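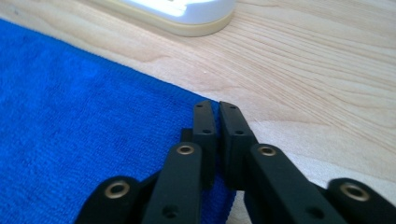 **Mullance releases Wirnard, a small serial bridge board for people who work with microcontrollers**

Udville, 25 August 2026 - Mullance, a maker of development tools for hobby and professional electronics, today announces Wirnard, a board which sits between a computer and up to four microcontrollers and lets the user read and write to all of them through a single USB cable.

Many projects today contain more than one controller. One reads the sensors, another one drives the motors, and a third takes care of the display. When something goes wrong, the developer usually has to connect a separate USB adapter to each of them and to keep several terminal windows open. The messages arrive without a common clock, and it is difficult to say which controller spoke first.

Wirnard has 4 independent serial channels. Each channel has its own baud rate, its own buffer and its own setting for 3.3 V or 5 V logic. All incoming lines receive a time stamp on the board itself, before they travel to the computer, so the order of the messages is kept also when the USB connection is busy.

"I have spent too many evenings with two adapters and a notebook, trying to put the lines in the right order by hand," says Jahangir Paul, who leads the hardware work at Mullance. "We wanted a tool which a student can use on the first day, but which does not become too small when the project grows."

**How it works**

On the computer, Wirnard appears as one ordinary serial port for each channel, plus one additional port where the traffic of all channels is shown together. No special driver is needed on current versions of Linux, macOS and Windows. Any terminal program can be used, and the serial monitor of the usual development environments works as well.

The settings are changed with short text commands and are stored on the board. A user who prefers buttons can download a free desktop program from Mullance, where it is also possible to filter the messages, to search in them and to save them as a plain text file.

Each channel has a reset line. With this line the computer can restart one controller while the others continue to run - a function that was asked for by many of the people who tested the early boards.

**Tested in teaching and in small companies**

During the spring, more than 100 boards were used by schools, clubs and small firms. One of them was the engineering office Norðdahl, which builds measuring equipment for greenhouses and used Wirnard to follow the communication between a main controller and its radio module. The remarks from the test period led to larger labels next to the connectors, a stronger USB socket and clearer error messages when the baud rate is set wrong.

**Open documentation**

The circuit diagram, the list of commands and the source code of the firmware will be published on the day of the first delivery. Users are free to change the firmware for their own needs. Mullance will also publish 8 worked projects with wiring plans and code, from a simple echo between two boards to a data logger with a memory card.

**Availability**

Wirnard can be ordered from today directly from Mullance. The first series consists of 2,000 boards, and delivery starts in November. Schools and clubs can ask for a reduced price when they order a class set. A version with screw terminals is planned for next year.

**About Mullance**

Mullance develops and produces interface boards, programming adapters and learning kits in Udville. The boards are designed, assembled and tested in the same building.

**Press contact**

Jahangir Paul, Mullance, Udville
Product pictures and test boards for reviewers are available on request.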